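Teleop for cloth: how many demos before it stops grabbing air?
Started by dretby_dan, 11 replies, page 1 of 2

dretby_dan
I have 90 demos of folding a T-shirt by leader arm and the policy has learned one thing with total confidence, and that is hovering. It goes to the shirt, thinks about its life, and closes on nothing. Do I need 1,000 demos or a different hobby?

skaltamer
Depends how you're recording. If you're lifting the shirt any old place you can reach, 1,000 will teach it any old place.

AKhumalo
Second that. My first 484 were garbage for the same reason. Pick a feature on the garment and go to it every single time, even when it's awkward.
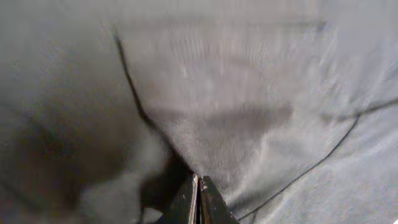 My rule for gray stuff is that seams are the only landmark worth having. The wrist view is mush once you're this close, all streaks and soft folds, and the one thing the policy can hang on to is a dark line. So I drive the fingertips to where two seams come together and close there. I threw out every episode where I'd gone for a random wrinkle, and kept the blurry ones.
– Annatjie

jia_on_wheels
Keeping the blurry ones is how you get a blurry robot. Slow down the last few inches and fix the exposure. I wouldn't train on a picture like that if you paid me.

AKhumalo
Then your robot will only work when it's calm and well lit, much like me. It has to move at run time too, and those images smear the same way.

jia_on_wheels
Mine moves slower at run time, so they don't.

skaltamer
Ah yes, the four-minute T-shirt.

vemura
Has anyone tried guiding the arm by hand instead? I get much better feel for the pinch. With the leader arm I'm basically mashing the table and hoping.

dretby_dan
Tried it. My own sleeve got into 17 episodes and the policy started looking for it.

vemura
Roll up your sleeves?

dretby_dan
It was March in an unheated garage – no.

OK, re-recording Thursday with the seam rule. Annatjie, do you start every demo from the same arm pose or move it around?

AKhumalo
Move it around. Shirt too. Not the seam.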